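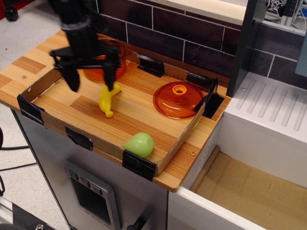 Furkex drops to stereo after the January update

Orysia Kravchuk
Since the January update my Furkex box only sends stereo over HDMI. The same titles came through as 5.1 before. The receiver has not changed, the cable has not changed, and the TV still reports multichannel support. The output menu is set to Auto. Setting it to Passthrough gives silence on the Sister app and stereo on everything else.

Has anyone rolled back the firmware?

tchornovol
Rollback is blocked. The updater checks the build number and refuses anything older.

Try this first: power off the receiver, pull the HDMI cable at the box end, wait two minutes, reconnect, power the receiver on, then the box. The box reads the audio capability list at boot and caches it. If the receiver is asleep at that point, it caches the TV's list and you get stereo.

Orysia Kravchuk
Done twice. No change. The info screen on the receiver shows PCM 2.0.

furkex_lytv
The cache explanation doesn't fit. If it were the cache, Passthrough would not go silent on one app only. Sister switched its audio format on the 9th and the old decoder in the box doesn't handle it. That is an app problem.

tchornovol
She said stereo on everything else, so it is not only the app. There may be two separate faults.

furkex_lytv
Possible. I still would not blame the box until someone tests with a local file. Play a known 5.1 file from a USB stick and report what the receiver shows. 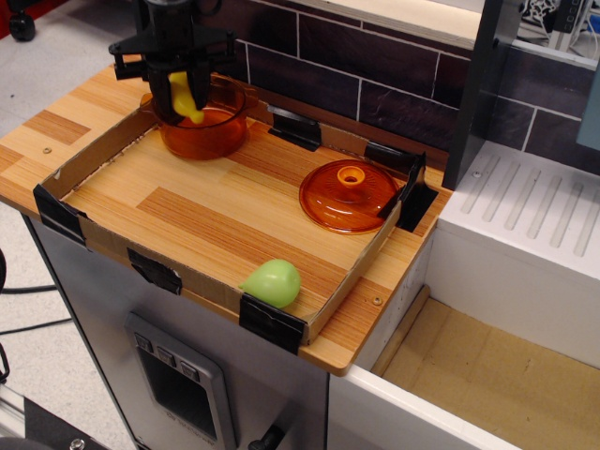
Pylyp Romaniuk
Moderator, Streaming Hardware

Moved from General. Please put the firmware build and receiver model in the first post.

On the technical side, both of you are partly right. The update added a setting called Match Source Audio under Display, not under Sound, and it is off by default. With it off, the box mixes everything down to stereo unless the app asks for multichannel by name. Turn it on, restart, and leave output on Auto.

Sister is a different matter. Passthrough stays silent there on build 58 whatever the setting.

Orysia Kravchuk
Build is 58. Turned on Match Source Audio and restarted. The USB file now shows 5.1, and so do the two other apps I checked. Sister on Auto is still stereo.

furkex_lytv
So the app, as I said.

tchornovol
For one app out of however many. The rest was a box default that changed without a line in the release notes. I'd call that a firmware fault.

furkex_lytv
A default is not a fault. Annoying, yes.

Flamotetti
Same build, same result with Sister, different receiver. Their support told me to reinstall, which did nothing except sign me out - keep your password handy if you try it.

Orysia Kravchuk
I'll leave it on Auto and skip the reinstall. First post is edited with the receiver model.

Last updated: 2024-02-23

We use cookies to keep you signed in and to measure traffic. Accept all | Manage settings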